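Flower week is back in Burnport, and it's bigger than ever!

27/06/2022

Good news for anyone who loves a full vase: Burnport's summer flower week returns in July, with 43 growers bringing their blooms down to the old market hall on Kettani Street. 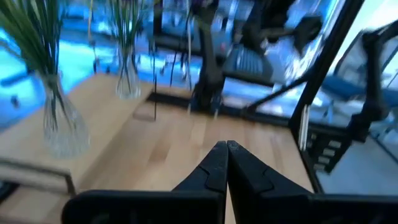
2 min read

Last summer's event drew 3,122 people over six days, and the hall was so packed on the final afternoon that the bouquet stalls sold out before three. This time the growers have the whole ground floor plus the yard out back, so there's room to wander (and room for a coffee cart, hooray!). Plotumville is sending its sweet pea club for the first time, and their blooms smell wonderful.
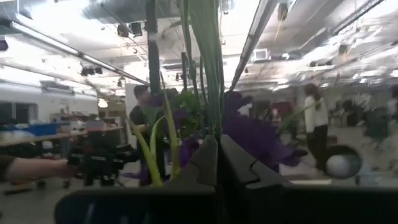

What's on

Mornings are for cut flowers, sold by the stem or by the bunch. Afternoons switch over to arranging classes for beginners, with 645 places across the week. Stems and shears are included in the ticket, and you take your bouquet home. Kids under 12 get their own table and a jam jar to fill. 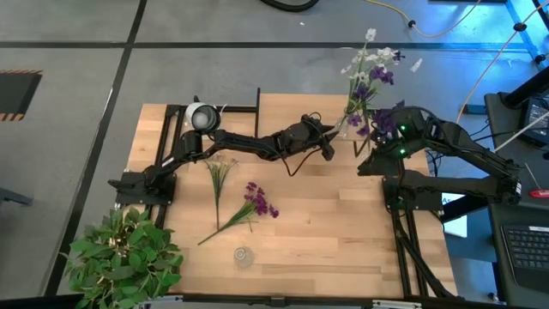 An arrangement at the far side of a wooden table.

The Stellstead garden trail runs alongside it all, with private yards open from ten until four. Wear good shoes, as the hill up to the top gardens is steep, but oh, the roses up there!

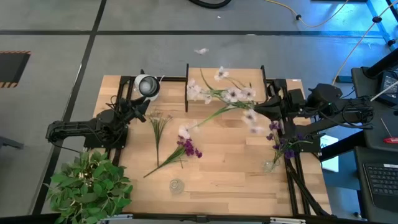 Tickets

Entry to the hall is free. Class tickets go on sale at the library desk and online, and 501 early places are set aside for Burnport residents. Bring a bucket if you plan to buy a lot.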